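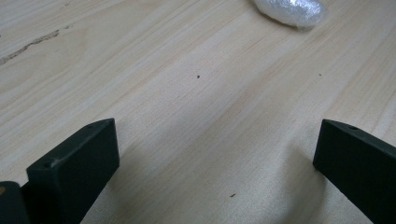 Weekend baker wanted, Plinstead

Hi! I'm Wilma Coppens and I run Clellivier, the little bakery next to the post office (green door, bell that sticks). Our lovely Kristof is off to culinary school, so I'm looking for someone to take over his weekend mornings.

It's two shifts a week, 6 hours each, and yes, we start early. You'd be shaping rolls, minding the ovens, filling the front case and then helping me at the counter once people start coming in. We do a lot of rye, a plain white sandwich loaf that half the town seems to live on, and cardamom buns until they run out. If you've baked for a living, great. If you've only baked at home but you do it all the time and can't stop talking about your starter, please write to me too! I can teach the shaping. I really can't teach getting out of bed.

You need to be okay lifting 30-pound flour bags and being on your feet. Some Spanish or Dutch would be handy with our regulars but don't worry about it. There's no car parking out back, just a bike rack.

Pay is hourly and we'll talk numbers when you come by. Everyone splits the tip jar evenly, and you take home bread, always more than you want.

I'd like you to come in for a paid trial morning with me and Hilde Boersma, who has been on the ovens since we opened and makes the coffee very strong. Aprons are here, bring closed shoes.

Send me a few lines about yourself and what you last baked by 2020-07-19, or drop a note through the door at 674 Van Dijk Street. No formal resume needed. I answer everyone, usually in the afternoon after my nap.

Wilma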